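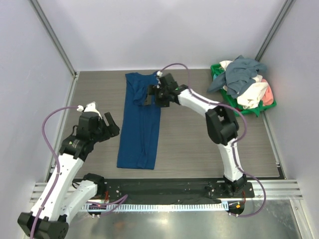 Slide 1: dark blue garment, folded lengthwise

Okay, hi everybody, can you hear me in the back? Good. So, quick show of hands, who here ever bought something off the TV after midnight? (Wait. Let them laugh. Keep my own hand up.)

My first one was the Pliter. It was a plastic board with hinges, you laid your shirt on it, flap flap flap, and you had a neat little square like at the store. I sent away for 2 of them because the second was half price, and I still have both!

The Pliter came from an outfit called Farnerance, and they bought the cheap minutes, the ones after the late movie. A 90 second spot, same announcer every time, same phone number sung at the end. (Sing it if the room is warm. Skip it if not.)

Then Camenzind came along with a copy for a dollar less, and oh boy, the ads got loud. One summer I taped 118 of these spots on my mom's VCR, and I'd say 50 of them were these two yelling at each other about shirts.

Next slide, the Seltance jar opener. Ask who had one in the kitchen drawer. Mine never opened a pickle jar in its life, but I loved that commercial so much I can still do the lady's voice.

(Do the voice. Then roll the tape, lights down, and drink some water.)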